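Skevow Street Residents' Association
Minutes of the general meeting, Lundovo Hall

13 Aug 2022
By Eusebio Paredes, minutes secretary
5 min read

The chair opened the meeting at ten past seven. Apologies were taken as read. The May minutes were accepted with one correction: the word "agreed" in item four was changed to "discussed", as several people present could not recall agreeing to anything.

1. Matters arising

The letter to council about the broken kerb outside the bakery has been acknowledged. The acknowledgement says the matter has been referred. The chair described this as progress. The minutes secretary asked that it be recorded as a letter.

The street tree planted in the nature strip opposite the hall has died. Council's arborist has advised that it is dormant.

2. Water pressure and the Rivas report

The main business was the report by Rivas, the consultants engaged by the water utility to look into low pressure at the top end of the street. Copies were passed around. The report runs to 15 pages, a good many of which explain what pressure is.

Its main finding is that supply at the meter is "within the expected service range". Residents at the top end pointed out that nobody showers at the meter. Helen from the corner units said her shower drops to a dribble between six and eight in the morning, which are the hours when she would like to use it. The report's readings were taken at 11 am.

The chair said the consultants had been thorough within their brief. Several members asked who wrote the brief. The chair understood that the utility did.

It was noted that the utility's preferred remedy is for each household to fit an Etar booster pump at its own cost. The quoted price is $3183 a household, installed, with servicing extra. No figure was given for the servicing. The report does not say what happens to the lower half of the street when the upper half switches its pumps on. A member with plumbing experience said he could guess.

A show of hands was taken on whether anyone intended to buy a pump. No hands went up. One member said he might consider it if the price came down, and was asked to define down.

3. Laundry and kitchen at the hall

The pressure question has a bearing on the hall, where the washing machine in the back kitchen takes an age to fill. Tea towels from the monthly lunch are now being taken home by whoever is last out the door, and they do not all come back. The proposal before the meeting was to replace the machine with a front loader that uses less water, to be paid for out of hall hire income.

The supporting paper claimed the new machine would pay for itself in two years. The minutes secretary asked how, given that the hall's water bill for the past year came to $673 in total and most of that was the fixed charge. The author of the paper said the saving was partly in time. It was asked whose time, and whether it appeared in the accounts. The author undertook to go over the sums again.

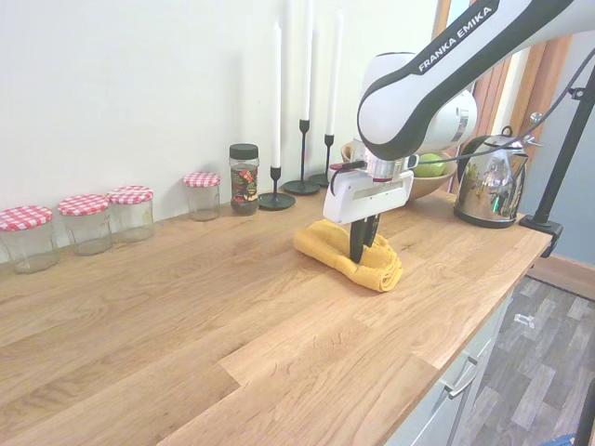 Margaret said she had run the lunches for years with an old twin tub and a line out the back, and the towels came up perfectly well. In her view a new machine on the same pipe would fill just as slowly as the old one, only with more lights on it. She would sooner see the money go on the pipe.

There was a fair bit of support for this. The chair said the pipe belonged to council as far as the wall, and to the association after that, or possibly the other way round. Nobody present had seen the lease recently. The chair believes it is in the filing cabinet. The key to the filing cabinet was discussed.

Moved that the washing machine proposal be held over until the ownership of the pipe is known. Carried, with 2 against.

4. Independent readings

Following on from item two, it was suggested that residents take their own pressure readings. A screw-on gauge for a garden tap can be had cheaply from the hardware store. Helen offered to buy one and pass it along the street, with each household writing down the reading at seven in the morning and again at midday.

The chair wondered whether the utility would accept amateur readings. The minutes secretary replied that it had accepted the professional ones without much trouble, and the amateur ones would at least be taken at breakfast. The chair asked that the tone of this exchange be softened in the minutes. It has been.

Agreed that readings be taken for a fortnight and tabled at the next meeting. Agreed also that the association write to the utility asking three things: why the testing was done at 11 am, whether the main under the top end has been inspected for build-up, and what the pumps would do to the neighbours downhill. The letter is to request a reply by a named date – last year's letter did not, and is still being considered.

5. Parking

The painted bays outside the hall were supposed to ease things on lunch days. Opinions differ on whether they have. The person who counted the cars before they were painted did not count them afterwards, so there is nothing to compare. Held over.

6. Other business

The noticeboard glass has been cleaned. The notices behind it are from autumn and should come down.

A flyer has been going around offering free water filters in return for a home visit. Members were advised to read the small print, which is on the back and in grey.

The urn was reported to be slow. It was pointed out that this, too, may be the pipe.

Meeting closed at 8.50 pm. Tea was served at 9.15.

Contact the minutes secretary through the hall letterbox | © Skevow Street Residents' Association | Back to top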